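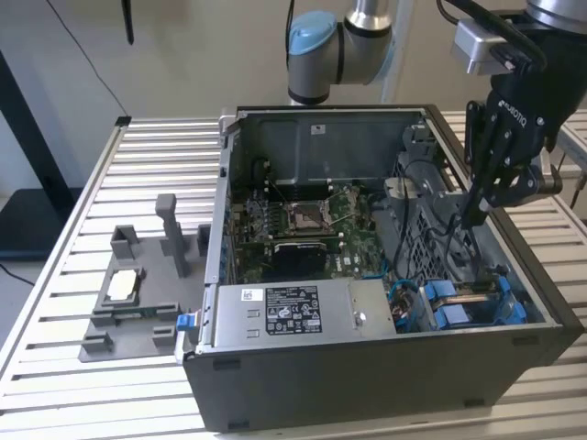

Bien caler un objet fragile dans un carton

Publié en décembre - par la rédaction de l'atelier Premasska

J'ai longtemps rempli mes cartons au hasard, avec du papier froissé et beaucoup d'optimisme. Et puis un lot de 40 bocaux est parti chez un client, et j'ai changé de méthode !

Commencez par peser l'objet, puis choisissez une caisse qui laisse 2 doigts de vide de chaque côté (oui, le dessus aussi). Au-delà de 15 kg, passez en double cannelure.

Tapissez le fond, posez l'objet bien au centre et remplissez les côtés en tassant à la main. Les coins d'abord, toujours - c'est là que ça tape. Fermez, puis secouez doucement : si ça bouge, rouvrez et rajoutez du calage.

Pour l'adhésif, je fais un H dessus et un H dessous. Un rouleau de 137 mètres me dure à peu près un mois.

À lire aussi
- Choisir sa cannelure sans se tromper
- Mousse ou papier : mon essai des calages Navura
- Palettiser de petits colis

Contact | © Premasska | Haut de page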